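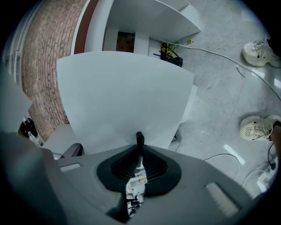 Photo: Skokix

August 23, 2026

The Ruddock, the old riverside hotel in Prorkbridge, takes its first overnight guests again this week after a long refit. Doors opened at noon. Line at the front desk by one.

Owner Zidow bought the building two years ago and shut it in March of last year. All 60 rooms have been redone — new beds, new bathrooms, windows that open. The ballroom is not finished. No date for that yet, the company says, only "when it's ready."

Opening rates start at $300 a night for a river view, less on the street side. Breakfast is included thru the end of the season. Parking is not, and the lot behind the hotel is small, so expect to use the town garage on busy nights.
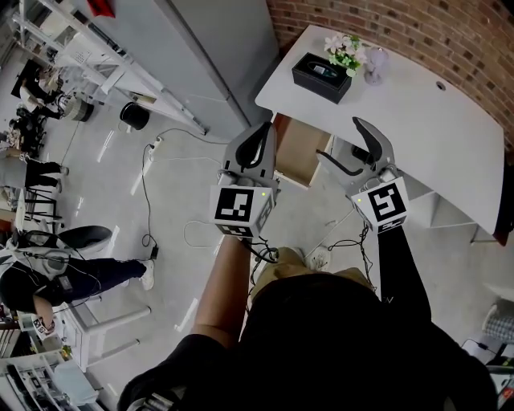 The restaurant opens to the public too, dinner only for now. Locals who held on to old Ruddock gift cards can spend them there but not on rooms. Zidow says it will honor every card, even the paper ones, if the number can still be read.

More than 700 people applied for jobs at the hotel, according to the company. Hiring for kitchen and housekeeping is still going on, apply at the side entrance on weekday mornings.

The town has put back the 2 taxi spaces out front that were lost during the work. The footpath along the river stays closed past the hotel terrace untill the railings are in. Walkers should follow the signs up to the main road and back down at the bridge.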